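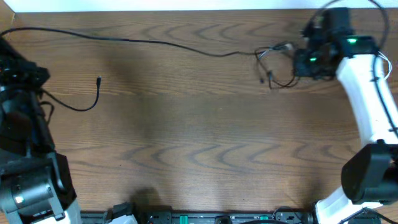

Ticket 1761 – Left arm not following leader during teleop demos
Project: Latari
Site: Cutport bench
Opened by: Eusebio Ospina
Status: open, waiting on part

Problem
Right arm follows fine. Left lags, then freezes partway thru a reach. Happens in maybe one demo out of three, always after the wrist turns. No error on the operator screen, log just stops getting joint values from the left side.

Setup
Black arm left, white arm right, both off the same rail. There's a loose plug lying on the table by the left arm, on the cable that loops out of its upper assembly. Need to know if that's the wrist line or the old spare before anyone plugs it in.

Tried so far
- Restarted follower node. No change.
- Swapped leader handles left/right. Fault stays with the left arm, so not the leader.
- Dropped command rate to 60 Hz. Fewer freezes, still there.
- Raised watchdog timeout to 900 ms. Just freezes later, put it back.
- Right arm by itself, full run of the Tuhumury pick task, clean. Saved.

Update, 4:10 pm
Wiggled the left wrist cable by hand with torque off – encoder reading jumped by 4000 counts and came back. Pretty sure its the connector. Asked Plovton for a new lead with a latch.

To do
Tie up the wires next to the right gripper, they'll snag sooner or later.
Toss the left arm demos from this morning, dont train on them.
Re-zero left after the lead goes in, then five test demos before closing.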